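Hand-held gripper pair – pre-session safety checklist, with comments
Site: Skendosbridge, domestic table station
Reason for inspection: left finger slow to release, reported twice
Result: passed with two actions open

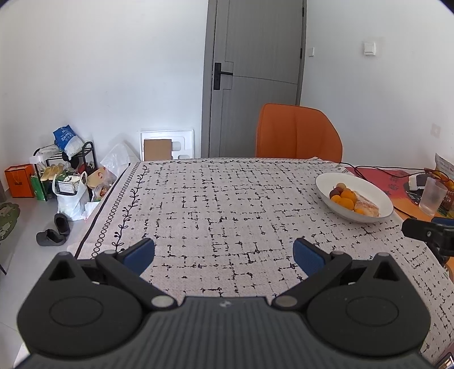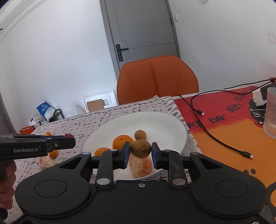
Checked by Areti Politis
Comments added by Iason Zervas
Mon 21 November

1. Fault history
Logged cycles on the unit at the time of the report: 1,241. The operator let go of the trigger and the left finger stayed shut for a moment, then opened with a snap. The second report came the next morning, with the same finger. Nothing was broken and no one was hurt, but a fingertip was close to the linkage the second time.
Comment: please write up the first one as well next time. We only heard of it from the second form.

2. Finger pads
Both blue pads seated in their holders. No tears, no lifting at the corners. Wiped down.
OK.

3. Pivots and linkages
Pivot pins on the left side had dried juice behind them. Cleaned and worked by hand until free. Right side clean.
Comment: this is very likely the cause. Peeled citrus was being handled and the pads drip backwards when the tool is tipped up. Add the pivots to the end-of-day wipe.

4. Pinch points
The triangular openings in the housings close up as the fingers move. Operators to keep the free hand off the housings while the trigger is under load.
OK, reminder given to both operators.

5. Release test
100 open and close cycles with no load, then seven with a whole fruit. No sticking in either set.
Comment: Van der Merwe asked whether seven is enough. It is for a return to use. The longer test is booked for January.

6. Screws
Body screws checked with the small driver. One on the left tool took a quarter turn. Marked with paint pen.
OK.

7. Cables
Loose cable on the mat beside the plate, with plug ends lying free. Not connected to the grippers, but within reach of juice and of an elbow.
ACTION: coil and move off the table before each session – Zervas.

8. Glassware and cups
Drinking glass standing near the cables. Same remark as item 7. Plastic only, and at the back.
ACTION: remove glass – Politis.

9. Floor and walkway
Bags, boxes and packaging along the wall by the door. The door must open fully. Tried it, and it does. Leave it that way.
OK.

10. Two operators at one table
Agree who reaches first. Tools must not cross over the plate.
OK. Sumivov uses a spoken "mine" before each reach and we have copied it.

Return to use: yes, both tools. If a finger sticks again, stop, put the tool down open side away from you, and ring the Voritz workshop. Do not pull the fingers apart by hand.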